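Bedding and blankets: frequently asked questions

Flondaro Guest Rooms, information for our longer-stay guests 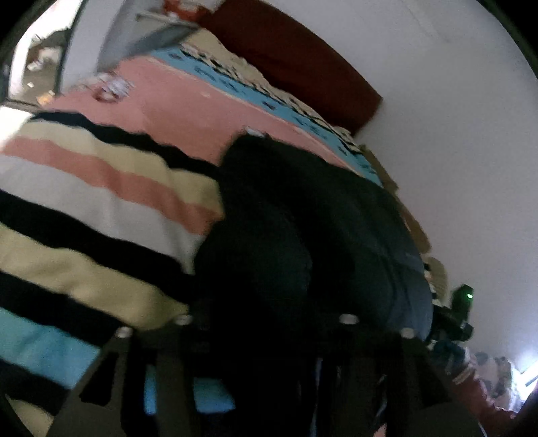
Please read these answers before you write to us. If your question is missing, Leonie Böttcher is at the desk until the evening.

How often is the bedding changed?
Every Thursday. Please take your own things off the bed before 9:00, also jackets and bags. We do not move the belongings of guests, so a bed with things on it stays as it is until the next week.

Can I get a second blanket?
Yes, up to 4 blankets per room. Ask at the desk or call the internal number 2639.

May I wash the striped blanket myself?
Please do not. The dark stripes can give color to the light ones when the water is too warm. Bring it to Ute Thiele in the laundry room and she will wash it cold.

My sheet does not stay on the mattress. What can I do?
Most likely you have received the wrong size. The narrow beds are 900 mm wide and the beds on the upper floor are 970 mm. Tell us your room and we exchange the sheet.

Can I use my own bedding?
Of course. Fold our set and leave it in the wardrobe, please not on the floor.

Where do I put tissues, wrappers and packaging?
Paper and cardboard go in the blue bin in the corridor, everything else in the bin of your room. Please also look between the sheet and the blanket, small papers make a big mess in the washing machine.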